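Washam Loans — a table of toy library lending records

Last updated: Jul 7, 2021
Maintainers: Yung-ching Man, Omprakash Saxena

What is in this repository

The repository holds the lending records of the Washam toy library, cleaned and with the family names removed. A toy library works like a book library: a family borrows a toy, keeps it for three weeks, and brings it back. There are 3,371 loans in the table, made by 156 families, and they cover 894 different items. The period is 14 months and ends in January.

I prepared the table for my own question, which was how often a toy comes back incomplete and whether this depends on the kind of toy. After I showed it to Omprakash Saxena he asked for the part about late returns, and he wrote most of the code for it. Other people may find other uses. Please read the section on known problems before you draw a chart.

Files

loans.csv has one row for each loan.
items.csv has one row for each toy.
families.csv has one row for each family, with the number of children and the year of joining, and nothing more.
oven/ is the cleaning script. We called it Oven when it was one short file and the name stayed.

Columns in loans.csv

loan_id — a number, unique, given in order of checkout.
item_id — matches items.csv.
family_id — matches families.csv. These are random numbers. They are not the membership numbers on the cards.
branch — "main" or "ibarra". Ibarra is the small branch, open only in the afternoon.
out_week, in_week — week numbers counted from the first week of the table. We do not publish exact days.
pieces_out, pieces_in — the count written on the bag label at checkout and at return. Empty means that the desk did not count.
note — free text from the desk, shortened. Names of children were replaced with a single letter.

How the records were made

The desk writes every loan in a program called Zirko, and Zirko can export a text file. The export is not very clean. It puts a semicolon between columns and also permits semicolons inside the notes, so about half of my work was to repair broken rows. Oven does this repair now, and it prints every row that it could not repair. I corrected those by hand and compared them with the paper cards.

When a toy was renewed, Zirko writes a second loan. I kept the second loan but set the column "renewal" in it to 1. If you want to know how long a toy stayed in one house, you must join these rows yourself. A function for it is in oven/join.py.

Known problems

The Ibarra branch did not count pieces in its first weeks. You will see many empty cells there, and they should not be read as zero.

Some families borrow for a neighbor. We know that this happens, but the table cannot show it.

Puzzles are counted by weight at the main desk and by hand at Ibarra. The two methods disagree by one or two pieces for large puzzles. I do not recommend comparing the branches for puzzles.

Lateness is measured in whole weeks. A toy that came back one day late can appear as on time or as one week late, depending on where the day fell.

Item categories

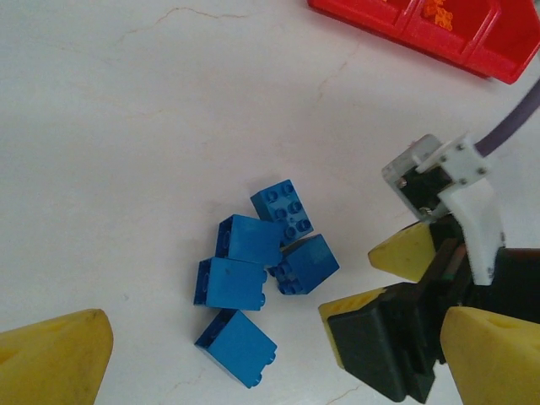
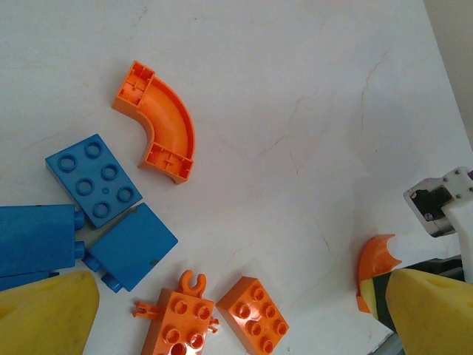 The column "category" in items.csv was the hardest to agree on, and Yung-ching Man of the first version and Yung-ching Man of today would not always choose the same word. The old catalog had one category, "construction", for everything that a child can join together. It was too wide for a study of lost pieces, so I divided it in two. Large blue bricks with studs, like the ones in the first photo, are "brick". A piece that has a path or channel is "track", and the orange curve in the second photo, with its square connector at each end, belongs there. A set that contains both kinds is "mixed" and is counted under neither. The color has no effect on the category, although the desk often writes it in the note when one piece is missing.

Dolls, costumes and kitchen toys are together in "pretend". Toys with a battery have their own flag, "battery", which is independent of the category.

Use and citation

You may use the table for teaching and research. Please do not try to find out who the families are — the library is small and people know each other. If you publish something, cite it as "Man and Saxena, Washam Loans" and give the update date from the top of this page.

Corrections are welcome. Open an issue, write the loan_id, and tell us what you think the right value is. We check it against the paper card, and this can take some weeks when the library is closed.

Comments (2) | Share

Related
Oven: notes on repairing Zirko exports
Washam Loans: table of late returns by branch
How we count puzzle pieces at the main desk
Opening hours at Ibarra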